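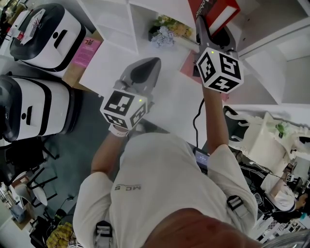

White shelving, pale flowers and one red box.

Open shelves, and what to put on them

2025-04-19

Open shelving looks simple in a shop and gets difficult at home. Cupboards hide the post, the batteries and the spare light bulbs. A white unit with no doors shows all of it, and the usual result is a row of things that had nowhere else to go.

We fitted out a corner of a converted hall in Pravthorpe last September with white shelving, a white table and very little else. The walls were already white. People who came to see it asked the same two things: how much should go on the shelves, and whether an all-white corner needs colour.

It does need some, though less than most of us expect. Something pink on a white table changes the look of it. So does a small bunch of flowers in a dark pot. Put the flowers up high, where they won't be moved every time someone wants the table, and keep the stronger colour nearer to eye level.
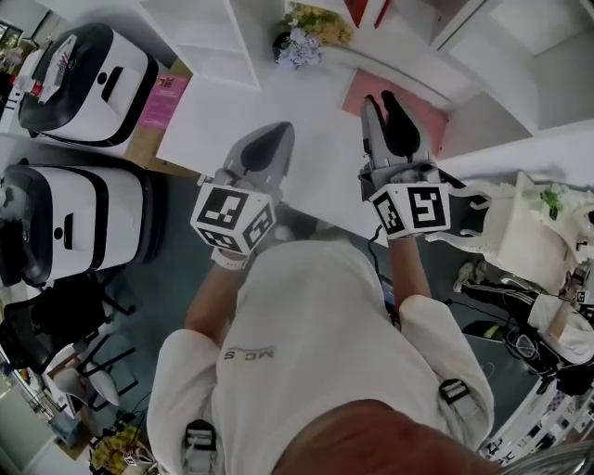

Pick the height first

Most people choose a unit by its width. Height matters more if there is a table in front of it. Our table top is 72 cm from the floor, and anything on a shelf lower than that can't be seen from the door. The shelf we use most is at 106 cm. The next one up, at 116 cm, is only good for flat things, and we would space them further apart if we bought again.

The Özkan catalogue lists its open units in 2 depths. The deeper one costs more and swallows small objects, so we would only take it for large books or baskets. Mindov sells a similar piece with a door on one side, which suits anybody with a kettle to hide.

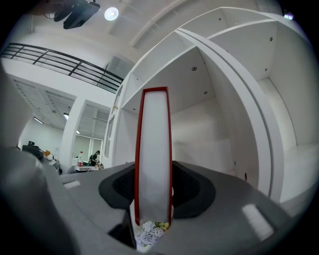 Check how a unit is put together before paying for it. White paint is good at hiding joints from the front, and much less good at hiding them from a low chair. Small dark screw heads on the underside of a white shelf will show up well if you sit near it. Push-in caps in a matching white are cheap, or a dab of paint will do. We tried Dristex touch-up paint, which took two coats and dried slightly creamier than the shelf. On an underside that is good enough.

Start with one bright object and leave it there for a week before adding a second. A red box standing up on the middle shelf is plenty for a unit of ordinary size. If it starts to lean, turn it on its side or put a book next to it.

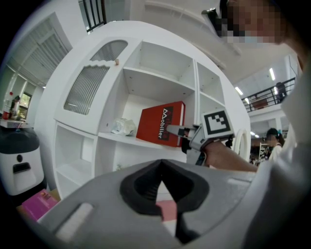
After that, add things in the same family of colour, or go plain. Glass works well. Ribbed or frosted glass in a door softens whatever is behind it, so that part of the unit can take the mugs and the paperwork. Clear bags and other packing should go out on the day they come in, as they catch the light from a window and draw the eye.

Dust is the real cost of open shelves. Ours take five minutes with a dry cloth, and the lower cubbies need doing more often than the top. Artificial flowers want a soft brush every month or so.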